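Section 9. Foot care station, shelter set-up

Dumer shelter kit, field copy. Read section 2 first if you havent (site layout, clean side / dirty side). This part covers the foot wash and dry station only. Two people can set it up. One person can, but slowly.

**Before you start**

- Level floor, near a drain or a door. Not carpet.
- Station goes on the clean side of the tape, after boot drop.
- Check the Jinard tote is complete: basins, towels, stool covers, gloves, bleach, test strips, foot cards, pens.
- No towels, no station. Call Uswood stores and wait.

**Set-up**

1. Tape the floor. One line in, one line out. Don't let them cross.
2. Stools against the wall, covers on. Leave room for a wheelchair between the first and the second.
3. Table at the out end. Supplies on it, never basins.
4. Basins on the floor, one per stool. Line each with a fresh bag.
5. Fill with clean lukewarm water. Test with your elbow. People who have been standing in floodwater often can't feel heat in their feet, so don't go by what they tell you.
6. Mild soap, one squirt.
7. Dirty towel bin on the out side, lid on.

> CAUTION: No hot water. No heaters, heat pads or hair dryers on numb feet. Burns happen and the person won't notice.

> CAUTION: Don't rub. Pat dry, between the toes too.

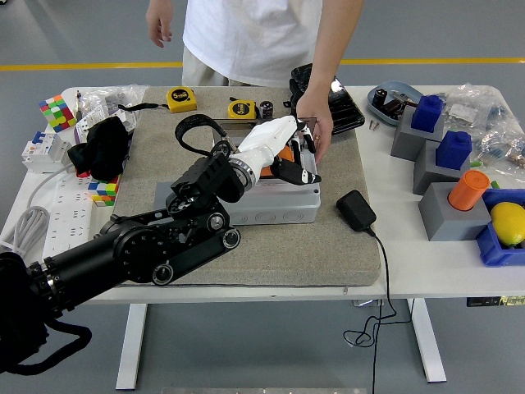
Supply table next. Set it up the same way every shift so the night crew can find things with the lights down. Gloves left, towels middle, foot cards right, pens in the cup. Lay a mat under the loose stuff if you have one, a big gray speckled foam one like that is good, small items don't roll and it's quick to wipe. Wipe it between shifts. Sharps do not go on this table at all, they stay with the nurse.

**Seeing people**

1. Gloves on. New pair each person.
2. Boots and socks off, into a labeled bag. Ask before you cut anything.
3. Wash, rinse, pat dry.
4. Look at both feet, top and bottom. Write it on the card, even if it's "normal".
5. Feet up if there is a spare chair. Dry socks only once the skin is properly dry.
6. Basin bag out, new bag in, next person.

Send to the nurse straight away, don't finish the wash:

- skin gray, blue or blotchy and not changing
- blisters, open cuts, anything that smells
- still numb after drying
- fever, or red streaks going up the leg
- diabetic, any foot problem at all

Note: pain and swelling as feet warm up is common. Still write it down. Still tell the nurse.

**If the line backs up**

Don't skip drying. Skip the soap if you have to. At the Yazdani gym in August we got to 27 waiting and somebody started handing out socks at the door, onto wet feet. Had to redo every one. Hand out towels and let people start drying themselves, that's fine.

**Closing down**

1. Empty basins into the drain, not the yard.
2. Wipe basins with bleach mix. Check with a strip. Leave wet for the time on the bottle, then rinse and air dry upside down.
3. Dirty towels bagged and tied. Laundry pick up is by the loading door, 9 pm.
4. Count clean towels. Under 14, reorder now, dont leave it for the morning.
5. Cards to the nurse's desk. They have names on, so not in the tote.
6. Stool covers in the trash.
7. Sign the sheet inside the tote lid.

Note: bleach and ammonia cleaners never in the same bucket. Some of the older totes still have a bottle of glass cleaner in them. Take it out.

Missing parts or a wrong list, tell Crisanto Tagle at the Uswood desk, he keeps the master copy. Section 10 is bedding.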